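**Asisville Comics Wiki - editors' meeting, April**
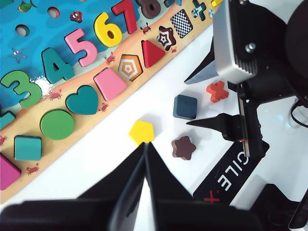 Number puzzle board with sea and beach print.

Present: Tala Ghanem (chair), Anika Sorensen, Comfort Baidoo, Giorgia Russo (minutes)
Apologies: Rhonda Boychuk

**1. Minutes of the last meeting**
Agreed, with one correction: the page on Onishi belongs under "Allies", not "Villains".

**2. Continuity of the Divo pages**
AS reported that 538 pages now carry the new character box. 30 still use the old one, mostly minor members of the Paltis Guard. CB asked whether alternate versions of Divo should share a page. Agreed that each version gets its own page if it appears in more than one issue - otherwise a section on the main page.

**3. Death of Onishi**
Two issues disagree on where Onishi dies. TG proposed following the later issue in the main text and giving the earlier account in a footnote. GR preferred equal weight. Carried, GR against.

**4. Citations**
553 footnotes give a title but no issue number. CB has a list sorted by series and will post it on the talk page. Annuals to be cited separately from the monthly run.

**5. Page names**
RB's note on renaming the Paltis Guard pages was read. Held over until she can attend.

**Actions**
- AS: convert the remaining old boxes
- CB: post the citation list
- TG: rewrite the last section of the Onishi page

Meeting closed 20:40.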